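Re: [skundlow-storage] Shelf layout for molded trays

On April 2, 2023, the Gondevska stockroom wrote:
> We have 117 molded black trays to put on the yellow racks. Can they
> go side by side on the upper shelf, or do they need dividers? The
> Flurketti sheet only gives a load figure.

Side by side is fine, no dividers. The load figure on the sheet is 70 kg per shelf, evenly spread, and the trays will not come near it.

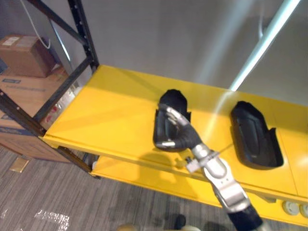
Leave 30 mm between rims. The rims are flared, so measure at the widest point and not at the base. Do not nest them - the part label goes inside the cavity and will scuff.

> The paint is glossy. Do they slide?

Not in normal use. The front lip stops a tray that gets pushed forward. If you want a liner, Meng sells a thin ribbed mat, but it has to be trimmed at the posts. 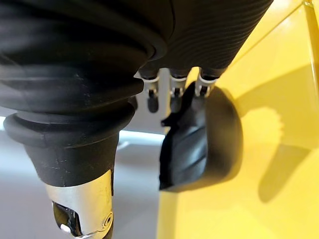
On the spacing of the levels: the posts are perforated, so the lower shelf can be moved down 3 holes if you need hand clearance. Take the diagonal brace off first, move the shelf, then refit the brace before loading.

> Do you have the revised layout note?

Pasted below.

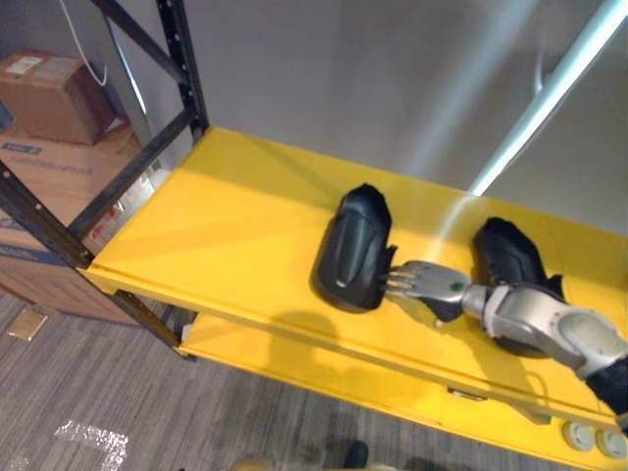
Skundlow, June

Upper level: molded trays, single layer, rounded side up or cavity up, one way per shelf. Lower level: reserved. Labels go on the front lip, left end, next to the post.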